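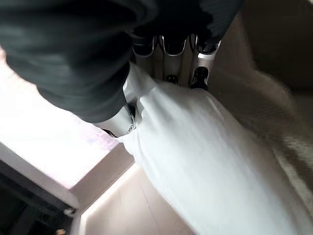
Dark gray on white.

I have been hemming things for other people since I was 8, and I would like to put in a word for the plain old mending basket, which seems to be leaving our homes without anyone throwing it a party. My neighbor Maricica Iordache still keeps hers beside the couch, and when I visit in the evening we both sew while we talk (mostly we talk!), and a sock that would have gone in the trash gets another winter out of it.

I know the argument on the other side. Clothes are cheap, evenings are short, and a new shirt comes to the door in two days. All true, and I have ordered those shirts myself. But I think we gave up something when we stopped looking closely at what we wear. You can't darn an elbow without learning how the sleeve was made - and once you know that, you shop differently, and you hang your coat up instead of dropping it on a chair.

So I'd like to see sewing back in the schools, for boys and girls both, even one August week of it before classes start. Buttons first, then a straight hem. My own first hem was crooked as a creek, and my mother wore that skirt to church anyway.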